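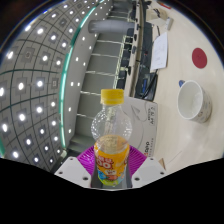 *A yellow-capped bottle, mostly empty, under the square ceiling panels and the green light strip.*

Every few months somebody sends around a memo about clean desks. The latest one to reach me came from Gajdoš, a firm with two floors in Ultcombe, and it asks staff to leave every meeting room "as if no one had been there." Lærke Hjaltested, who wrote it, says a clear table saves each team 18 minutes a week. I asked how she got the number. She had it from a slide deck, and the deck had it from Tarkora, who sell storage cabinets.

I am not against tidiness. I wash my own cup, most days. What I doubt is the idea that a bare table is proof of anything, and I doubt it more when the proof is offered by people with cabinets to sell.

Take a drink bottle with an inch left in it. Under the new rules that is litter, and the penalty is a note on your door. But a bottle gets left standing because its owner plans to come back to it, or forgot, or got called to the phone. None of those is a moral failing. A room with a ceiling full of little lights will look like an airport lounge whether the bottle stays or goes.

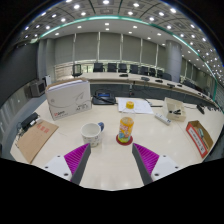 Shared tables collect what shared work needs. Paper turns up because people still print things, whatever they promised in November. Envelopes wait for the one person allowed to open them. The conference phone has to live somewhere, and so do its cords, and I have yet to see a cabinet that improved a phone call. The mug I'll give you. Somebody should take the mug.

Danica Kubíček ran the office at Hetis for years and tried the bare-table rule there. She told me the things all moved to the windowsills by Friday. After that they went into a cupboard, where a signed contract sat under a box of copy paper until a client asked for it. She dropped the rule and bought coasters. The tables had rings on them before and they don't get new ones now, so I would call that a policy with a result.

Gajdoš is spending money on this, too. The order is for about 50 lockable cabinets, and each one will need a key, and each key will need a person who knows where it is. I'd like to see the sum for those minutes put next to the 18 — same deck, same font.

Until then, my advice to anyone who gets the memo is to throw out what's finished and leave the phone alone. If the papers on the table are yours, put your name on the top sheet.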